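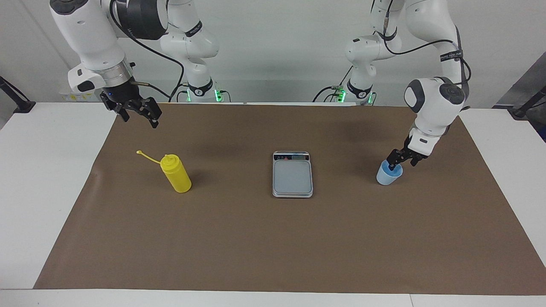 **How close does the squeeze have to be to the target weight in the Warkside student round?**

Within 3 grams either side of 110, read off the scale once the bottle is back upright and the arm has let go. It's in the task sheet, but on the back page, so don't feel bad for missing it, I read the thing twice before I found it myself.
*posted by gluepot_gran*

---

**mossy_servo** wrote:

Thank you! We're a college club, new this year, and we'd been arguing over that all through lunch. Can I ask a follow-up while you're all being so kind? Half of our lot want to squeeze by time (close the fingers, count, open again) and the other half want to watch the scale and stop when it gets near. I'm in the timing camp, mostly because I wrote the timing code and I'm fond of it.

---

**gluepot_gran** wrote:

Scale, scale, scale. I help out with the Dobson group and we lost most of April to timing. A full bottle and a half-empty one behave like two different animals, and by the time you've made a table of how full it is against how long to squeeze, you could have read the display and gone home for your tea. Do leave a little short and creep up on it, though, as the reading always trails behind the sauce.

---

**tick_tock_tess** wrote:

I'm going to disagree, and I hope in a friendly way! We did it by time at Vudholm and passed. The trick is that we refilled the bottle to the same line before every go, which the rules let you do (we asked). Watching the scale sounds lovely until your display reader mistakes an 8 for a 6 and you've got a lake. Timing is dull and it does the same thing every time, and for first years I'd take dull.

---

**gluepot_gran** wrote:

Fair point about refilling, I didn't know that was allowed and I'm slightly cross about it now. I still say the students learn more from the scale, but I can see it's a longer road for a new club.

---

**mossy_servo** wrote:

I'm reading both of those out to the group, they'll be delighted that the grown-ups don't agree either. For what it's worth, our project is called Tunditeo and the log is up to run 1716, though a fair few of those are somebody pressing start by accident. Before we go back to pouring I want the pick and hold to be sorted, and we've been doing that on the brown sheet with nothing else laid out.

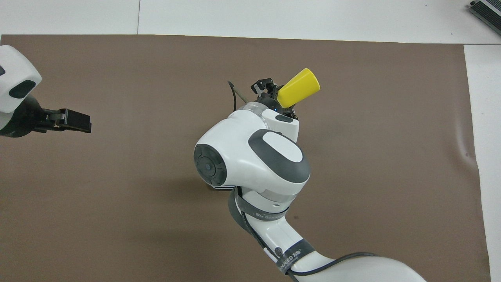 *Pick and hold practice: yellow piece in one gripper, both arms over the mat.*

---

**tick_tock_tess** wrote:

Oh, that's a nice clear mat. Tape the edges down if you haven't, ours used to creep forwards and then all our taught positions were off by a finger's width and we blamed the code for a whole evening.

---

**lurker_with_tea** wrote:

Could you not do both? Time for the first big squeeze, then scale for the last little bit. We never entered, so take it with a pinch of salt, but it worked well enough for us with washing-up liquid.

---

**mossy_servo** wrote:

That might keep the peace in our club, thank you. I'll put it to them tomorrow and see who sulks. Does anybody know if the cup can be moved between goes, or does it have to go back to its mark?

---

**gluepot_gran** wrote:

Back to its mark. Same back page, near the bottom!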